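Week 6: From hand motion to gripper commands

Last week we cleaned the pose track. Now the fun part — turning it into something a controller can follow! Our Kamero set has 231 folding demos, each resampled to 40 steps before training.

Two things to watch in the loader. Finger width and wrist pose come in on separate clocks, so line them up first (Mawar Pasaribu's script does it nicely). And keep left and right hands as separate streams, with one shared time base.

Try plotting width against time for a single demo. You can spot each grasp by eye, and it's a lovely thing to see!
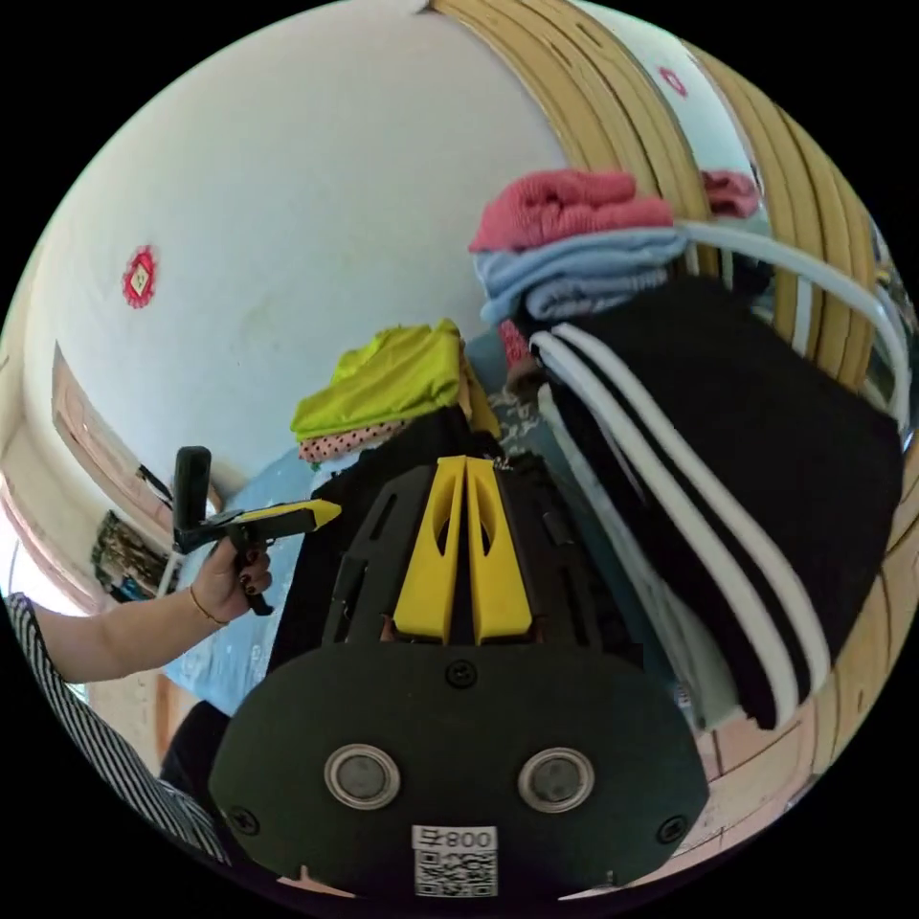 Lab 6 is due Tue 26 February.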